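How to tell whether your packing routine works

Our student club at Nuvthorpe started on phone boxing in August, and I still don't trust the numbers people bring me. Florian Riviere reported 50 good runs. I asked how many had a hand nudging the tray back between tries. Silence.

So before you claim anything, do it this way.

1. Put the tray, lid and phone down at a new angle each time. A routine that only works from one spot is a recording.
2. Write down what counts as a success first. Phone in the tray, lid on, no help.
3. Log every try, including the ones you'd like to forget. Emiliano Montecinos logged 62 and got 24. I believe him.
4. Check the wrist view as well as the head view – a grasp that looks fine from above can be off by a finger's width.
5. Don't touch the speed setting halfway through a set.

Ask for 200 tries before you put a percentage on a poster. Fewer is fine for practice, but call it practice.

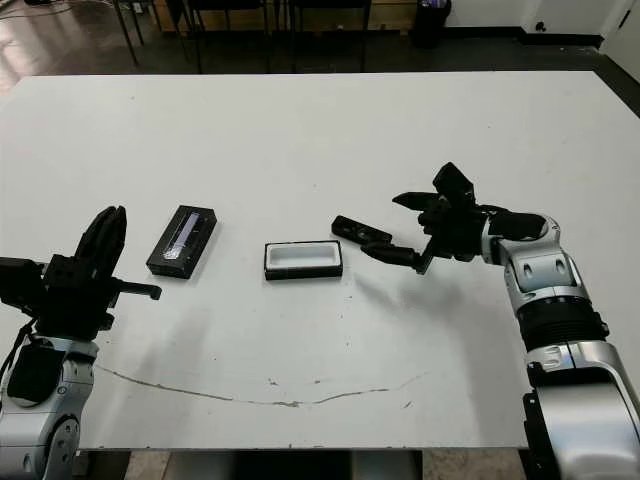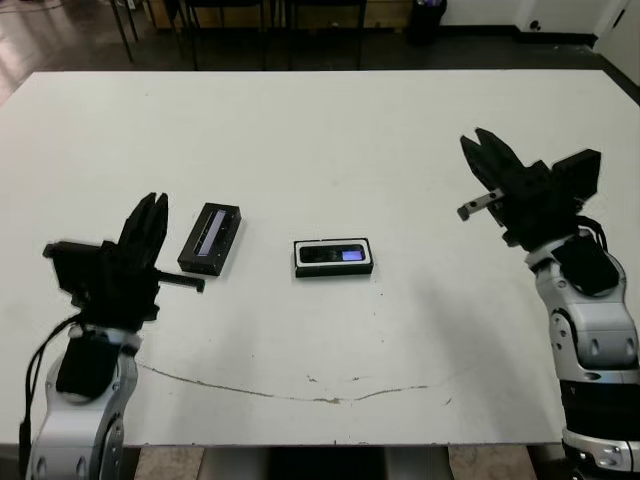
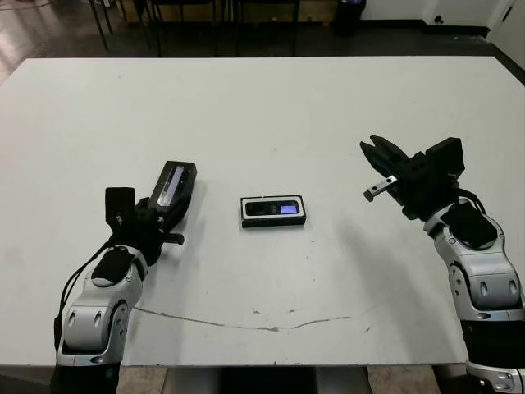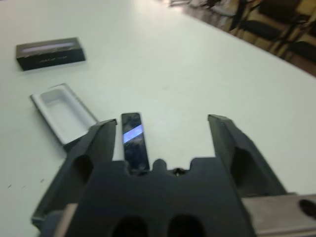
Both arms at the white table; the last view is from the wrist, with the phone between the fingers.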